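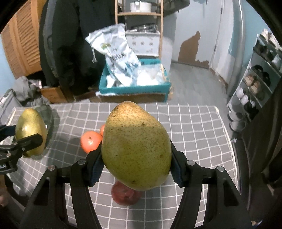

Grip force is the first quantity to settle in the Zelik hand tool, and it should be settled before any part is cut. A gripper closes on an object through two opposed surfaces, and the load it can hold depends on the force pressing those surfaces inward and on the friction between pad and object. Rigid test blocks hide most of the difficulty. Fruit does not, and the session on compliance therefore uses it. A pear held between two jaws presents a wide lower body and a narrow top, so the contact area changes with the height at which the jaws meet it. The ridged pads are fitted to the inner faces of the jaws, one to each side. Students should note the paired pivot pins on each linkage, as their spacing is the dimension most often copied incorrectly from the drawing.

Reading time: 10 minutes

Unit 2. Building the Hand Tool at Home
Course handout, Ukham Open Workshop
Prepared by Weronika Wilczyńska. Revised 2020-05-25.

Scope

This unit covers assembly of the jaws, fitting of the pads, and the first holding trials. Wiring of the position sensor is treated in Unit 3. Participants who are building at home may use any stable table. A cloth may be left in place, provided that it does not slide.

Assembly

Each jaw is a four-bar linkage. Lay out both sides as mirror images before inserting any pins. A linkage assembled on the wrong side will close, but its pad will tilt as it travels. Pins should turn freely under finger pressure. If a pin binds, open the hole with a hand reamer and do not force the joint.

The Cistetti pad set is supplied flat. Clean the jaw face, apply the adhesive strip, and leave the joint under light clamping overnight. Pads from the earlier Tôn kit are thicker and reduce the maximum opening - they may be used for citrus, but they should not be used for large pears.

Holding trials

The normal force required on each jaw is found from

N = W / (2μ)

where W is the weight of the object and μ is the coefficient of friction at the pad. The factor of 2 reflects the two contact surfaces. The formula assumes vertical faces. On a tapered object the contact normal is inclined, and the result must be corrected by the method given in Appendix B.

Record the mass of each object, the height of contact, and any mark left on the skin. Marks present before the trial must be noted first.

Remigiusz Sobczak will inspect completed tools at the October meeting. Trial sheets are to be submitted with the tool.

This site uses cookies to remember your preferences. Accept | Manage settings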